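The last tailor of the night trains

For most of her working life Piroska Illés repaired things that other people sat on. She entered the workshop of Csizmadia when she was a girl, and she learned there to sew the seats of the sleeping cars, the thick green cloth with the piping along the edge. Each seat needed 233 stitches by hand, because the machine could not go around the corner of the armrest. She still knows the number. She told it to me two times before I had taken off my coat.

The night trains went away slowly. First the dining car was removed, then the second sleeper, and then one Friday the workshop received no seats at all. Today a small company, Hundimier, wants to bring them back, and it looks for hands that remember the old work.

A curved needle, Illés explained, forgives very little. You must turn the wrist and let it find its own way out.
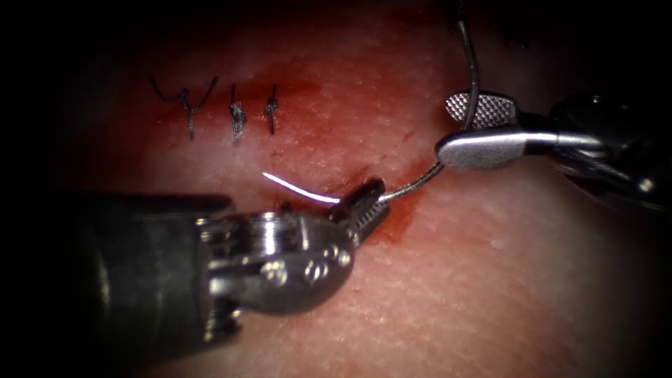
Frida Dalsgaard sees it less romantically. A passenger, she told me, pays for the bed and for the hour of arrival, and will not look at the piping even once. She would prefer that the money goes to the brakes and to the heating, and that the seats are ordered from Lekell, where they come ready in a box.

I understand her. A new seat costs less than half of a repaired one, and Hundimier has 912 of them to fill before the first train can leave. But I slept in one of the old cars in February, on a side track, only to try it, and the seat held me the whole night without a sound. In the morning my back was fine — this I cannot say about most hotels.

There is also the question of who will do the work. Illés has two apprentices now. They practice on scraps until the stitches lie even, and only then they may touch the green cloth.
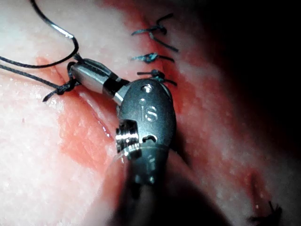

CSIZMADIA WORKSHOP, February — The first 50 seats stand along the wall, under paper. Illés walks past them in the evening and presses each with her thumb. Three she sends back.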